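Writing Obituaries and Memorial Notices
Handout 4: Getting the life onto the page

Welcome back, everybody! Last time we read death notices from old parish papers, and I promised we'd get to the writing part. Bring a pencil, because I never stop at one draft and neither should you. 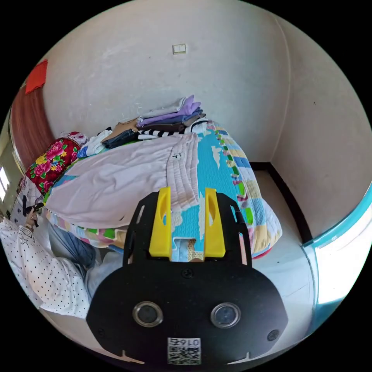

Montri Nilsuwan
Instructor, Community Writing Program

Start with the plain facts: full name, age, town, date of death. Check the spelling with two relatives (my own uncle went into print as "Harries" with one r, and my aunt is still mad about it). Then pick one thing the person did on an ordinary day. I'd take "she baked for the Stukudach church supper every July" over "she loved her community" any time!

Length matters too. Many papers charge by the line, so try a version of 80 words before you write the long one. The long one can go in the funeral program, where you've got room for the brothers-in-law and the bowling league.
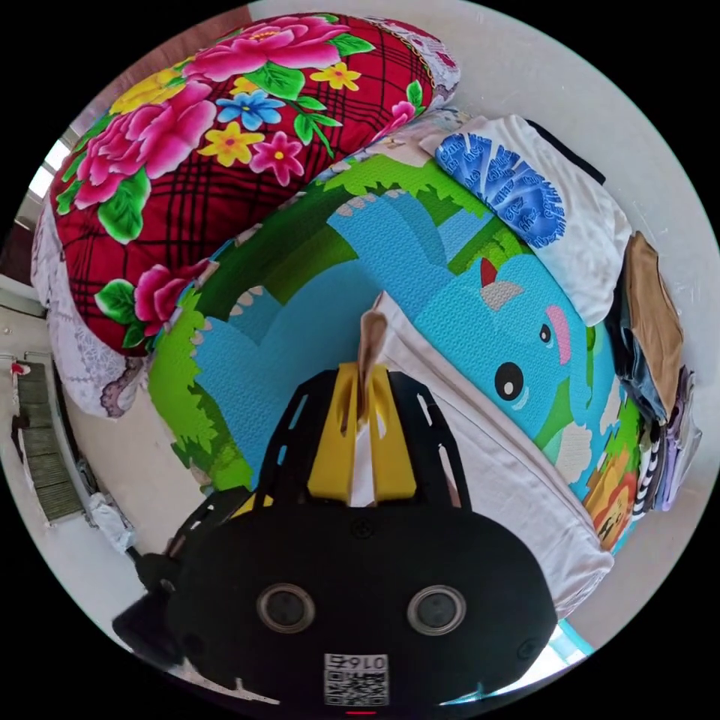
Folded fabric corner, white sheet below.

On long illnesses: ask the family how much they want said. "After a long illness" is fine, and so is naming it. Kittipong Intarasuk's draft from last term does this very gently, and I've put a copy in the folder by the door.

For next time: write 100 words on someone you knew well. Read it out loud at home first, and mark any spot where you stumble.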